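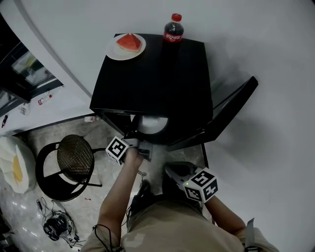

Clullero is a small language school for adults. We teach Italian and Spanish, and from October also Portuguese for beginners. The school was opened by Sveva Monti and Jerome Evangelista, who met as teachers at the evening college in Allano and shared one classroom there for 2 winters. When the college closed its language section, their students asked them to continue, and so they did, first in the back of a bookshop and later in our present rooms on Mangubat Street.

Today we are 11 teachers and we have more than 120 students. Most of them work during the day, so the lessons start at 6 p.m. A group has never more than eight persons. We tried with bigger groups one spring and the shy students stopped speaking, so we went back to the old number.

Sveva is responsible for the courses and for the placement talk, which every new student has with her before the first lesson. It is not a test — you drink a coffee together and she listens how you speak. Jerome takes care of the library, where you can borrow novels, comics and grammar books for one month. He also leads the reading circle, at this moment with short stories only.

Our course book is called Hivar. We wrote it ourselves and we correct it every summer, with the notes that students leave in the margins. The listening exercises were recorded with our families and neighbors, so you will hear children, dogs and sometimes a train.

If you want to visit a lesson before you decide, please write to the office or come by after 4 p.m. The first visit is free, and you can sit in the group without speaking if you prefer.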